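4.2 Comparison of Grippers and Controllers in Simulation

The second group of trials was carried out entirely in simulation, using the tabletop layout introduced in Section 3. The same arm model, hung from an overhead mount, was used throughout. Two controllers were compared: the Dogbe position controller, which follows a planned path closely, and the Gekex compliant controller, which gives way when it meets resistance. Each controller was paired with 3 gripper models, including the wide parallel gripper supplied with the Grumeck package. Contact settings, joint limits and the time step were held constant, so that any difference in outcome could be traced to the gripper or the controller.
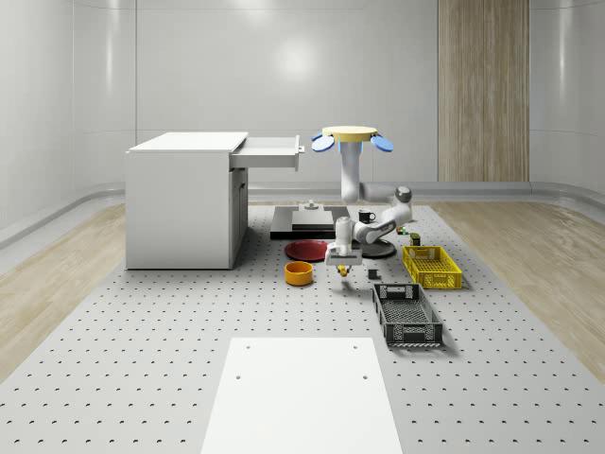

Grasp planning was limited to approaches from above. This choice kept the wrist clear of the crates and allowed the three grippers to be judged on the same motions. A grasp was recorded as successful when the object remained between the fingers for 2 seconds after lifting. Objects that slipped and were caught again within that period were recorded as failures, following the scoring rules adopted by Sarpong in the earlier Skarumby trials.

The Grumeck gripper completed 14 of 16 grasps under the Gekex controller. Both failures came from late finger closure at the end of the approach. Under the Dogbe controller the same gripper met the target position more closely but pushed light objects away when the planned height was slightly too low. The narrower grippers were less sensitive to height and more sensitive to errors in wrist angle.

Figure 3. Simulated work area with the overhead arm raised clear of the table. The banana, bowl, plates, mugs and crates lie on the perforated surface, with the cabinet at left.
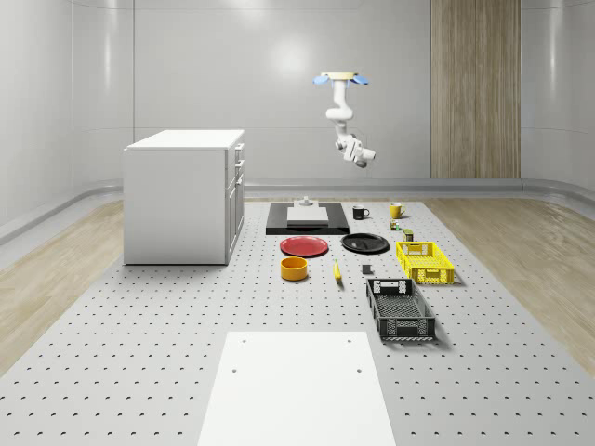

Can these results be used to choose a gripper for the physical arm?

They can be used to narrow the choice, but final selection should rest on trials with the real hardware. Finger friction in the simulator is a single fixed value, and wear of the finger pads is not modeled at all.

Camera placement was not varied in this group of trials. Object positions were read directly from the simulator, and the effect of errors in vision is treated separately in Section 4.3.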